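Home > Hallway & Bedroom > Clothes Racks > Freestanding

Oltar Freestanding Clothes Rack, Dark Brown

Product no. 8-150. Page updated 08/01/2017.

The Oltar is a two-post clothes rack for rooms without a built-in closet. It stands free of the wall, needs no drilling, and can be put together by one person. The design belongs to the Skallthorpe series, which also covers a bench, a wall rail and a mirror in the same finish.

Construction

Two turned posts carry a single horizontal rail near the top. Each post ends above the rail in a pointed finial shaped like an acorn. At the floor, the posts sit on splayed feet set at right angles to the rail. A slatted shelf joins the two sides low down and does most of the work of keeping the rack square. The rail keeps the posts at the correct distance but adds little stiffness of its own, so the rack should never be used with the shelf left out.

The rail is fixed. It does not rotate in its sockets and does not telescope. Earlier Oltar racks sold under the Grube name had a loose rail that lifted out; parts from those racks do not fit the current model, and the sockets are bored to a different diameter.

The finials are threaded and can be unscrewed for moving. Turn them by hand only. If a finial has been stained over at the thread and will not move, warm it with a hair dryer on the low setting and try again. Pliers will mark the points.

Materials and finish

Posts, rail, feet and slats are solid wood. The finish is a dark brown stain under two coats of clear matte lacquer. Grain remains visible. Color varies a little between posts and slats, as the slats are cut from thinner stock and take up more stain. Replacement parts are stained to the current batch and may differ slightly from a rack that has stood in daylight for several years.

The underside of the shelf is sealed but not lacquered. Wipe spills from wet boots off the slats the same day.

Dimensions and load

Height to top of finial: 150 cm
Slatted shelf: fixed height, not adjustable
Rail: fixed height, not adjustable
Fasteners: 8 bolts, supplied with barrel nuts and one hex key
Spare parts supplied: 2 bolts
Assembly: one person, level floor required

The posts are the same on both sides and may be swapped. The feet are not. Each foot has a stamped mark on the inner face, and both marks must point toward the shelf when the rack is standing.

What it holds

The rail is meant for clothing in current use: the coat worn this week, a sweater that is airing, the next day's outfit. It is not a replacement for a closet. Standard hangers with metal hooks pass over the rail without forcing. Thick plastic hooks of the kind found on some suit hangers are tight and will scrape the lacquer over time.

Long garments should be checked before purchase. A full-length coat on a wooden hanger will come down toward the lower part of the rack, and on a tall size the hem may rest on the slats or on whatever has been put there. For wool coats this is of little consequence. For anything pleated or pressed, use the Estel rack, which has a higher rail and no shelf.

Hooded garments take up more rail than their width suggests. The hood gathers behind the hanger and pushes the next garment along. Placed at the end of the rail, next to the post, the hood has somewhere to go and the fabric falls down along the upright.

Knitwear can be hung for short periods on hangers with shaped wooden shoulders. Heavy knits should be folded and laid on the shelf after airing, as the weight of the sleeves will draw the neckline out of shape.

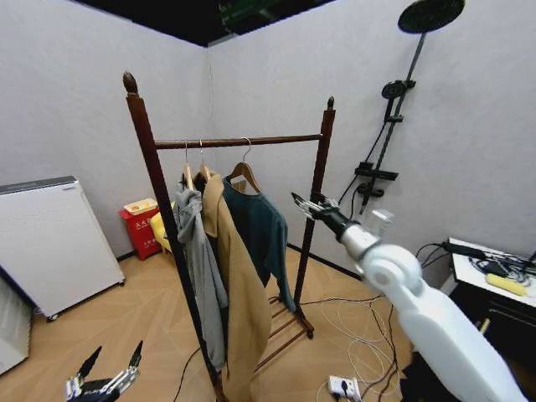 Bernd Vogler writes that he has had the Oltar in a small bedroom since April and finds the shelf too low for anything except shoes. A folded blanket fits, he says, but once there are two long coats above it the blanket is hard to reach from the front, and he now pulls it out from the side. He also asks whether a second shelf can be added halfway up.

A second shelf is not available for this model. The posts are bored for one shelf only, and drilling further holes weakens the upright at the point where it carries the most side load. Access from the side is the normal way to use the shelf when the rail is in use for coats, and it is worth leaving one end of the rack clear of furniture for that purpose.

Placement

Stand the rack on a hard, level floor. On deep carpet the splayed feet sink unevenly and the posts will lean toward the heavier side. If carpet cannot be avoided, place a thin board under each foot.

Leave a hand's width between the rack and the wall so that the shoulders of the hangers do not rub. In a small room the rack can stand out on the floor and be used from both sides. The back and front are finished alike and there is no visible hardware on either face once the bolt covers are in.

Keep the rack away from radiators and out of the direct outlet of heaters, air purifiers and dehumidifiers. A steady stream of dry air on one post will open the joint at the foot. The same applies to the shelf slats, which shrink across their width and begin to rattle.

Load the rail evenly. Garments pushed together at one end, particularly heavy outerwear, put a twist into the joint at the opposite foot. A few items grouped on one half do no harm. A full winter wardrobe on one half will loosen the bolts within a season.

Assembly

1. Lay both posts on a blanket with the bored faces toward each other.
2. Fit the feet and tighten their bolts by hand. Check the stamped marks.
3. Insert the shelf frame into the left post, then the right. Hand-tighten only.
4. Seat the rail in both sockets. Tap with the heel of the hand if needed. Do not use a hammer.
5. Stand the rack up and press down on both finials.
6. Tighten all bolts with the hex key, shelf first, feet last.
7. Press in the bolt covers.

Retighten after two weeks, and then once a year. If the rack rocks after tightening, loosen the feet, stand it on a known flat surface and repeat steps 5 and 6. In most cases the feet were tightened while the rack was still lying down.

Care

Dust with a dry cloth. For marks, use a cloth wrung out in plain water and dry at once. Furniture polish with silicone leaves a film on the matte lacquer which transfers to light-colored fabric. Wax is not needed. Scratches that reach bare wood can be touched up with the stain pen sold under Spare Parts; apply it sparingly and wipe off after a minute.

Damp clothing may be hung to air on the rack but dripping items should not be. Water runs down the posts and collects in the joint at the foot, where it lifts the finish.

Spare parts

Rail, slats, feet, finials, bolts and bolt covers are available singly. Posts are sold only in pairs. State the product number and the batch stamp, found under the shelf on the left-hand slat frame. Racks bought before the change of rail socket have no batch stamp, and for these only feet and bolts can be supplied.

Questions about parts go to Thomas Lo Presti at the spare parts desk – please include a photo of the batch stamp if the number is hard to read.

Delivery

The rack ships flat in one carton. Posts and rail are wrapped together, with the finials packed separately in the end cap. Check the end cap before discarding the carton.

Related items

Estel clothes rack, high rail, no shelf
Skallthorpe hallway bench
Skallthorpe wall rail
Skallthorpe standing mirror
Wooden hangers, metal hook
Stain pen, dark brown
Oltar finials, pair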